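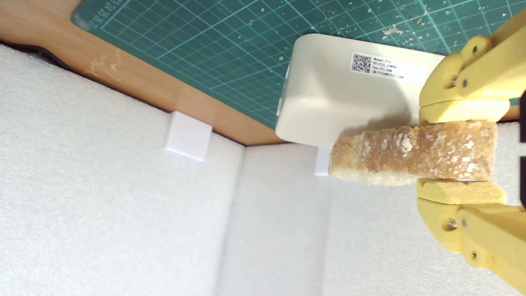
Grip test at the crumb bench, two fingers, light squeeze.

Saturday, July 2, 2022

The Iltlow kitchen serves 300 breakfasts a day, and toast has always been a hand job for the early shift. We are trialing an arm for it with the Dratel control software. I write the procedures, so most of my week went to grip force. Too little and the bread turns in the fingers. Too much and you get crumbs and a broken end.

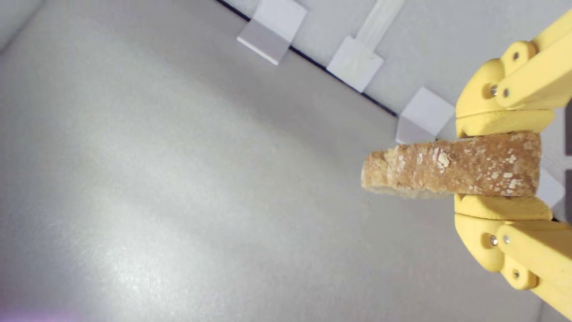

The force table now has 17 entries, one per bread type and thickness. The early shift filled in most of them by feel, then we converted that to numbers. Their job descriptions change in December: less loading, more checking, plus 2 hours a week of training on fault recovery.
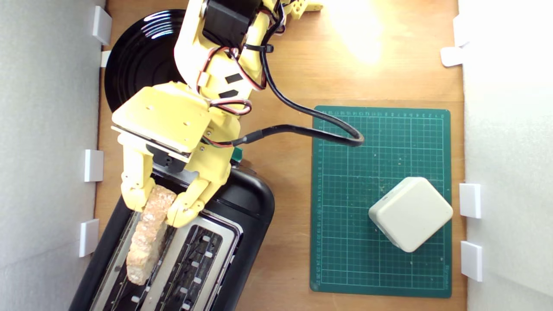 Slot alignment is the other open item. The approach angle has to match the slot — a few degrees out and the slice catches on the metal. Two people on the shift asked who clears a jam and who signs for it. The draft says the operator does both, which adds a task without adding pay. I have sent it back with a comment.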